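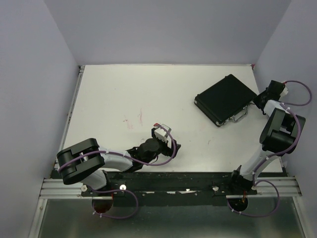 Dimura hard briefcase review

I bought the Dimura case in December to replace a soft laptop bag with a broken zipper. I carry paper files between two offices and a client site, and I wanted something that would keep them flat. I have used it most working days since then.

The outside is black with a matte finish. The handle and the two latches are silver. There is no logo on the lid, and I was glad of that. It looks like a case from thirty years ago, so if you want something modern you should keep looking.

Size and weight

Empty, mine weighs 1,970 grams on the kitchen scale. That is heavy next to a nylon bag. With a thin laptop, a charger and a stack of folders I notice it after a few blocks, and there is no shoulder strap or any place to clip one on. Letter size folders lie flat with room to spare. Legal size folders do not fit unless you bend them, and bending them defeats the purpose.

Inside

The lining is gray cloth, glued down well except at one back corner where it has started to lift. The lid has a file pocket with three sections and a row of pen loops. The loops are tight. A regular ballpoint goes in but a thick marker will not. The bottom half is one open space, so small things slide around. I put the charger in a pouch and that took care of it.

Latches and lock

Both latches close with a firm click. In the first couple of weeks the left one needed a second push if the case was full. It has loosened up and now closes the first time. Each latch has its own combination dial. The instructions for setting the combination are printed on a slip of paper in very small type, and I had to read them twice. Set both sides to the same number and write it down somewhere.

I would not count on the locks for anything valuable. They will keep the lid shut if you drop the case, which I have done once, on concrete. One corner got a scuff and nothing opened.

Handle

The handle folds down and does not rattle when you walk. It is narrow, and with a full load it presses into the fingers. The Pelonau case I borrowed before buying this one had a padded grip that felt better, but its hinges were loose and the lid did not line up.

Wear so far

The matte finish shows fingerprints and chalk dust. A damp cloth takes them off. There are a few light scratches on the bottom from car trunks and office floors. The hinges are still tight.

Worth buying if you carry paper and drive to work. If you walk a long way or take the train, get something lighter.

Updated 19th March: the lifted lining is holding after a dab of fabric glue.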